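New Room, Good Tables, One Working Fan

So I finally got myself over to the new Branden workspace on Wednesday, and I have to say, I like it a lot more than I thought I would! If you've been following along, you know I was grumpy about them leaving the old spot on the hill (I could walk there, and the bakery downstairs did a cheese roll I still think about). But the lease was up, the roof leaked, and Torquil Tennant had been hunting for something bigger for ages.

Bigger is what they got. It's one large open room, white walls, white ceiling with the beams left showing, and it feels about a mile wide after the old place, where you had to turn sideways to reach the printer. Torquil says they signed up 9 new members in the first month, and there's a waiting list for the evening hours already.

The thing everybody asks about is the noise, so I made a point of listening. With a room this open I was expecting an echo like a swimming pool, and sure, you can hear a chair scrape. But there's a glass wall on one side, and once people take their calls behind it, things settle down nicely. I got through a whole morning of email without putting my headphones on. 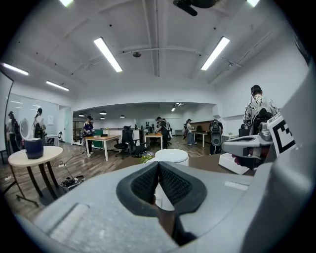

The lighting gets mixed reviews. Those long fluorescents are bright, no question, and Lorna Skinner, who was there before me and had already claimed the good seat, told me she'd swap every one of them for a lamp if she could. I'm on the fence. I can read my own handwriting under them, which I never could at the old place. Still, if you like things softer, go look toward the back, where the ceiling drops and there are three little black pendant lamps in a row. I'd put my desk there in a heartbeat.

I'm also a fan of the round wooden-topped table (dark legs, very sturdy looking), and of the fan, come to think of it, a round white one that Lorna wants moved closer to her. We'll see who wins that fight in August.

Day passes are staying at the old price for now, and members get evenings included. Torquil has set aside $400 for plants and is taking suggestions, so please, somebody stop him from buying another cactus. There's also an open house coming up in January, doors at 6 p.m., with room for 100 people and coffee from Jaltow. Put your name on the list at the front if you want to come. I've put mine down already, plus one for my sister, who doesn't know it yet.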